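Participants wanted: kitchen robot good practice panel, Grastdale

Clavon is looking for people who have opinions about washing up and have never been paid for them. We are drafting a code of good practice for two-armed robots working in home kitchens, and we would like it to be read, argued with and tried out by people other than ourselves. Applications close July 15, 2021.

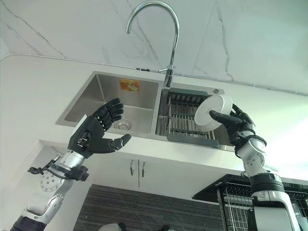
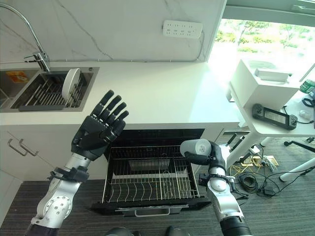

Both pictures: two robot arms at work around the sink, with one white plate.

What the code covers

The current draft is called Zosik. It has 171 rules, which we accept is a lot for crockery. A few of them, to give you the flavour:

Rule 12. A hand with no job to do stays open and in plain view.
Rule 40. One plate at a time until the supervisor agrees otherwise in writing.
Rule 41. "In writing" does not include a thumbs up.
Rule 88. A person reaching into the sink has right of way, always, even if they are only after a teaspoon.
Rule 103. Dishwasher racks that are pulled out count as a trip hazard and must be announced.

Some of these are sensible. At least one was written at the end of a long afternoon - we would like you to find it.

What you would do

You would come to our test kitchen at Daly House for 3 sessions in November. In each one you watch the robot load and unload dishes with a copy of the draft in hand, mark any rule you think has been broken, and mark any rule you can't make sense of. The second list is usually longer. Afterwards there is a group discussion, with biscuits of a reasonable standard.

You will not be asked to operate anything. You may be asked to stand behind a yellow line and say when you feel uncomfortable.

Who we want

Adults who wash up, load a dishwasher or live with someone who does it wrong. No technical background needed. Care workers, catering staff and anyone who has written a rota that people obeyed are especially welcome. Sorry, no employees of Clavon or their households.

What you get

£258 for the full set of sessions, plus travel within Grastdale. Part payment if you have to drop out.

To apply

Send us up to 500 words on a kitchen rule you keep and one you ignore. Please mention any access needs and which times of day suit you. We reply to everyone - usually within a fortnight, longer if the robot has broken a mug and there is a form to fill in.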